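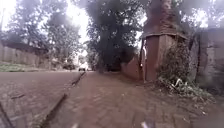
A reader in Sestarby wrote to me before the holidays to say that I was making far too much fuss over a ballot paper, that a ringing society is a hobby, and that anyone who feels strongly about who sits on its board can jolly well stand for it. I have been turning that letter over ever since, partly because it was a kind letter, three pages in blue ink, and partly because I agreed with a good half of it.

Let me own up to the half I agree with. It is a hobby. We stand in cold halls on dark evenings with gloves on, trying to come in on beat three with the right hand, and no great matter of state hangs upon it. I have been doing it most of my grown-up life and I still go home humming the tune part, even when I have been put on the low bells and haven't had the tune once all night. If our society vanished tomorrow the bells would still ring somehow. I do see that.

But we are a society of 383 paid-up ringers, and in the December vote for the board, 48 of us sent a ballot back. I have sat in practices where more people than that had an opinion on the biscuits. And the board we choose in this sleepy fashion does rather a lot. It sets the dues, it picks the music for the massed ring, it decides which town gets the spring gathering and which towns have to travel, and it looks after the loan bells. Anyone who has tried to start a young people's group with no bells of their own will tell you that the loan list matters more than almost anything else we do.

My correspondent's view is that people who don't vote are content. I used to think so too. Then I began asking, in the nosy way one does over the washing up after a practice, and the answers I got were much more ordinary than contentment. One lady thought you had to have been a member for five years. Two sisters from the Dallau ringers had never seen the email at all, and when we looked it had gone off to an address that one of their husbands gave up when he retired. A young man who had joined in the autumn told me he didn't know any of the names on the list, so it seemed cheeky to choose between them. I thought that was rather a lovely scruple, and also a great pity, as he had been to three events and had sharper ideas about what was wrong with them than I had.

So I don't believe we have a contented membership. I believe we have one that has been asked a question in a mumble.

What would I do about it? Well, to begin with I would keep the paper ballot. I know the present fashion is to do away with it. The Petkov system, which the board brought in the year before last, is quick and tidy and I got through it myself in the time it took the kettle to boil, and I am nobody's idea of a whizz with these things. For people who like it, it is splendid! But a ringer who has to be talked through a password by a grandchild is going to put it off until Sunday, and then until the Sunday after, and then it is closed. Send a paper to anybody who asks, with a stamped envelope, and don't make them feel like a museum piece for asking.

The cost will be raised, it always is. Last year's printing and postage came to 1233 pounds, and I was as startled as anybody when I saw it in the accounts. A good deal of that went on the glossy yearbook, though, and the ballot was a single folded sheet tucked inside it. I like the yearbook. I am in it, at the back, behind a tall man. I would still give up the gloss before I gave up the vote.

The second thing is the statements. At present each candidate gets 196 words, and most of them spend these on telling us how long they have been ringing and how honoured they would be. I'm sure they would be. I should much prefer to know whether they would put the dues up, and what they think of moving the gathering away from Grokness, where the hall is beautiful and the parking is dreadful and the nearest station is a stiff walk with a case of bells. Ask them all the same four or five plain questions and print what they say, even if what they say is "I haven't made up my mind". I would vote quite happily for someone who hadn't made up her mind, so long as she told me.

And the third thing, which costs nothing whatever, is to let us meet them. We have a tea break at every workshop. It lasts twenty minutes if the urn behaves and forty if it doesn't. Have the candidates stand up for two minutes apiece with a cup in their hands and then let them mingle. My shy young friend from the autumn could then put faces to his list, and I dare say he would have a word with them about the seating plan as well.

My reader also says, near the bottom of page two, that a bigger vote might give us a worse board. It might. We could lose somebody who has given years to the music library and gain somebody who is merely good company at tea. I can't promise otherwise. I only feel that those who do the work deserve to know there are more than four dozen people behind them when the grumbling starts, and it starts every year, generally the week the dues letters go out.

As for standing myself, I was asked that in the letter too, and twice at church. The nomination form is on the dresser under the fruit bowl. I have filled in my name and the number of years, and I have got a bit stuck on the statement.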